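Two Small Arms and a Coffee Rack: Tips From Our Bench Build

I've been putting together a two-arm coffee stocker at the Brellon shared workshop, and it's the most fun I've had at a bench in years. The job sounds like nothing at all. Single-serve packets of beans lie on a counter, the arms pick them up, and the packets go into a little rack on the shelf they belong to. Try it with two fingers that can't feel anything and you'll see why it has eaten my evenings since October!

These are the things I wish I'd had taped to the wall when I started. Most of them will help with any small pick-and-place project at home, whether you're moving tea bags, seed packets or sandpaper.

Start with the objects, then buy the arms

I did this backwards. I got excited about the arms and only later thought about what they'd be holding. A bean packet is lumpy in the middle and flat at the seams, it slides, and it changes shape the second you squeeze it. So spend an evening with the thing you plan to move. Pick it up with two rulers, one in each hand. If you can't do it with rulers, your gripper is going to struggle too.

I keep 15 g packets for the practice runs. They're light, they cost very little, and a dropped one does no harm. Heavier bags can wait until the motion looks smooth.

Wide, flat fingers have done better for me than narrow ones on soft packs. My first set came to a point like tweezers and they poked dents in everything. Keep the faces smooth (a quick pass with 400 grit takes off the ridges if you print your own) and then wipe them down well.

Practice on a messy pile

Lining everything up in a neat row makes for a lovely first demo, and then the first overlapping pair ruins your day. Toss the packets down and let them land. Some will sit on top of others, some will be upside down, and all of that is good practice. I also leave a few everyday things on the counter near the rack, such as a calculator, so the arms have to learn what isn't coffee.
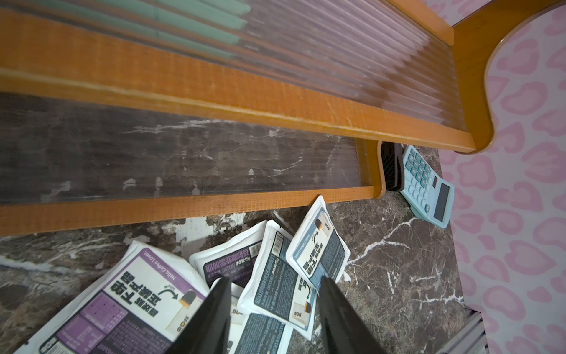
How hard should the gripper squeeze a soft packet?

Just hard enough that the packet stays put when you tug it lightly by a corner. Start at the lowest closing force your controller allows, go up one step at a time, and stop at the first setting that holds through a full lift and a slow turn. Write the number on a piece of tape and stick it to the base, because you will forget it.

Grab over the contents or grab the seam? I've gone back and forth. Over the contents gives you something thick to hold, but the beans shift and the packet can roll out sideways. A seam is thin and stiff and easy to aim into a shelf, though you need to be much more exact about where you close. For packets lying flat I go over the middle, and for packets already leaning in a rack I like the top edge.

Walls are worth the bother

My first version was arms on an open bench, and every time somebody walked past in a red sweater the cameras had a fit. Three panels fixed the worst of it. Foam board, thin ply, an old shelf, whatever you have. Stand them up around the bench and clamp them before you commit to any screws.

Aluminum extrusion is my favorite thing in the whole shop for this. You can slide a bracket along the slot until it looks right, tighten it, hate it, and slide it again. I bought mine as offcuts from Subramaniam Hardware, who will cut a bar to length while you wait and throw the short ends in the bag for free. A 200 mm offcut makes a great corner brace. Put one in on the diagonal, and the wobble goes away.

As for what to cover the walls with, have some fun. A patterned covering is fine as long as you keep the same one from start to finish. What you don't want is shiny. Gloss picks up the ceiling lights and throws bright patches that move when the arm does.
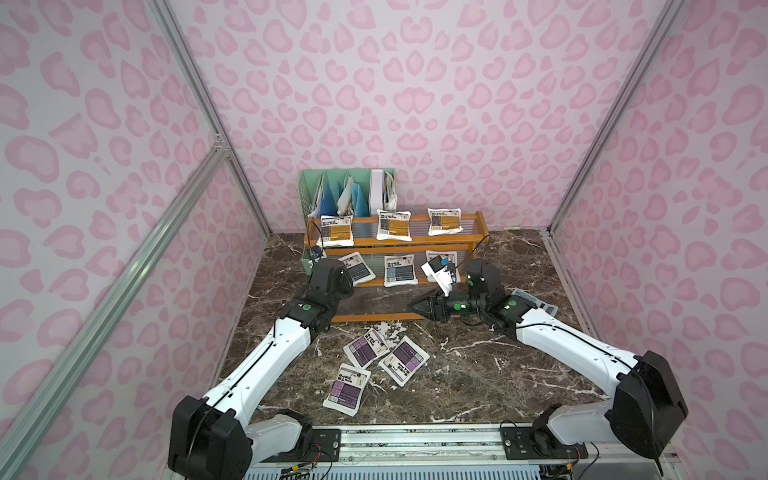

Give every packet an address before you teach a single move. This is my number one tip, and it costs nothing. Decide which kind lives where, write it on a card, and never change it halfway through. Ours goes by label color: the orange-and-black ones stand on the upper tier, the blue-gray and black ones go below, and the purple ones are on the counter in front of the rack. Once the rule is fixed you can glance at the shelf from across the room and know whether a run went well. It also makes it easy to hand the controls to a friend, who can get going without a lecture.

Pick a rack with forgiving edges

Look for a shelf with a rail along the front for packets to lean on. Clear sides are a nice extra, and they let you peek in at an angle when something jams. Watch out for lips and curled ends, which look great and love to catch a finger on the way out. Mine has a curve at the end of the wood that I now treat as a no-go zone.

Stick the rack down! I used Malorik putty, the gray kind that peels off again. A rack that creeps a little on each run will have you chasing a problem that isn't in your code at all. Mark the feet with painter's tape as well, so that if it does get bumped you can put it straight back.

Leave yourself room between the back of the rack and the wall for a hand. I had to take everything apart to fish out one packet.

Two arms, one small counter

Two arms are more than twice the fun and more than twice the tangle. A few habits that have kept mine out of trouble:

Let one arm do the moving while the other waits at a parked position. You can get fancy later.

Choose the parking spot by hand, with the power off, by bending the arm until it's clear of everything. Then save that pose and give it a name you'll recognize at 11 at night. Mine is "lunch."

Bolt both bases to the same rail. If the bench gets knocked, they shift together and the distance between them stays true.

Run the cables along the arm with a loose loop at each joint. Bend the joint as far as it goes, check that the loop still has slack, and only then pull the zip tie tight.

Keep the low-voltage wires between the bases tidied up as well. Mine are still a work in progress, so do as I say here.

A camera at the wrist is well worth adding if you can manage it. The overhead view tells you where the packet is, and the wrist view tells you whether the fingers are really on either side of it. Check that view before every close. If both fingers show up evenly to the left and right of the part you want, go. If one is resting on top of the packet, back up and come in again.

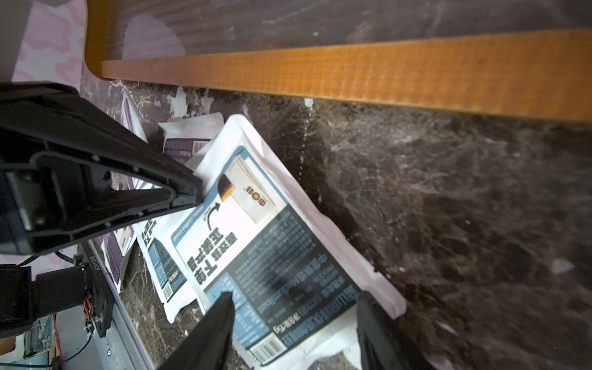 Teaching runs that don't drive you crazy

I steer the arms by hand and record what I do, and the Starkix hub saves each run as its own file. My rule is up to 12 runs in a sitting. After that I get sloppy, and sloppy driving is exactly what you don't want the machine to copy. I have 104 good ones saved so far and a folder of bad ones that I can't bring myself to delete.

Go slower than feels natural. Pause for a beat before closing the fingers and another beat before letting go.

Change something every time. Turn a packet, flip one over, slide the pile a hand's width to the left. Clear a patch of the counter on one run and crowd it on the next.

When you fumble, finish the recovery and keep the run if it was a clean one. Nudging a packet back into reach is a skill too, and I love watching an arm do it.

If you drop something behind the rack, stop, throw the run away, and get a snack.

Cleaning up

Paper packets shed. You get little crumbs and flecks on the counter, and on a dark marble pattern they show up bright white. Brush the surface before each sitting with a dry paintbrush, then go over the finger faces with a lint-free cloth. Skip the spray cleaner near the motors.

Once a week I go around every screw on the brackets with a hex key. There is always one that has worked loose, usually at the wrist.

Swap out packets when the corners go soft. A tired packet folds in the fingers and teaches bad habits. The beans inside are still perfectly good, so the retired ones go straight in the grinder.

Next on my list is a third tier, plus some kind of soft stop at the back of each shelf. I've got felt and cork to try, and I'm leaning toward cork.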